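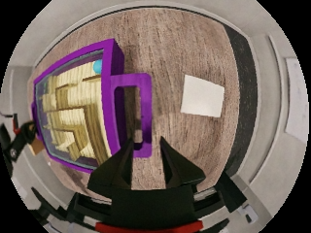
Religion and Belief > General Discussion > Visiting a gurdwara for the first time

marigold_steps
Went to the open house at the gurdwara in Fullbridge on Thursday and I'm still buzzing! I grew up Methodist and knew close to nothing about Sikhs beyond the turbans. Shoes off, head covered (they had a basket of scarves by the door), then into the main hall where the scripture, the Guru Granth Sahib, rests under a canopy. Everyone sits on the floor. And then lunch - langar - dal, flatbread, rice pudding, all free and all vegetarian. We ate in long rows and people kept coming by to fill my plate.

Two things I'd love help with. Is it rude to say no to seconds? And is the book treated as a symbol of a teacher, or as the teacher?

prusofan_tv
As the teacher. The tenth Guru named the scripture as his successor, so there hasn't been a human Guru after him. That's why it gets the canopy and is put to rest at night. Seconds are fine to refuse, just hold your hand over the plate. Wasting food is the thing to avoid!

oldhymnal
Careful with "treated as the teacher" though. My neighbors in Tistavville would say it's the words that are the Guru, and the respect shown to the book is for the words. They get uneasy when visitors go home and say Sikhs worship a book.

prusofan_tv
Fair point, and I should have put it that way. I'd still call it a living Guru, which is a phrase Sikhs use themselves.
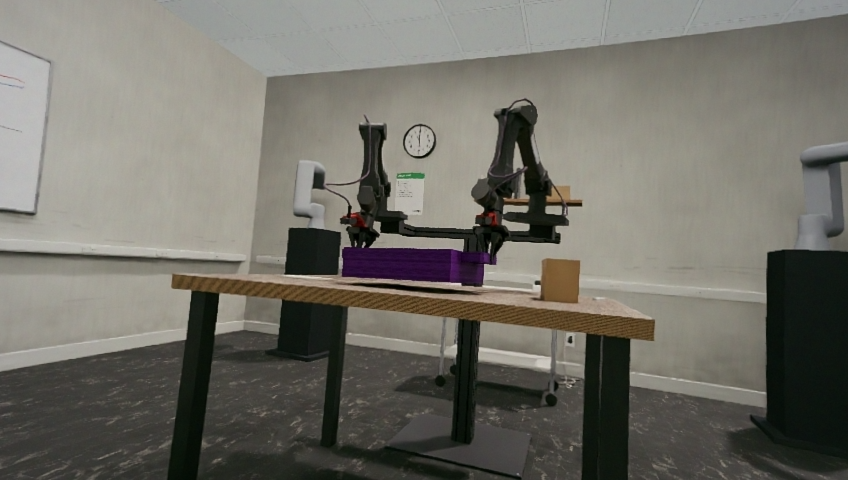
kettle_and_psalm
The hymns are what got me. The book runs to 1,430 pages and most of it is arranged by raga, the melody it's meant to be sung in. It also has verses by Hindu and Muslim poets alongside the Gurus. I can't think of another scripture put together quite like that.

oldhymnal
Psalms has musical directions too, for what it's worth. "To the chief musician" and so on. Less organized, I'll give you that.

marigold_steps
Oh, I love that comparison! I had no idea about the poets. Is there a decent translation I can read a bit at a time?

kettle_and_psalm
Start with Japji Sahib, the opening prayer. It's short and there are several English versions, so read two next to each other - the differences are half the fun.

rowan351
Go back for a festival if you can. Ours fed over 1,000 people in one day last September and I washed steel trays for 3 hours. Best afternoon I'd had all year.

marigold_steps
Sold. I'll ask whether they need dishwashers!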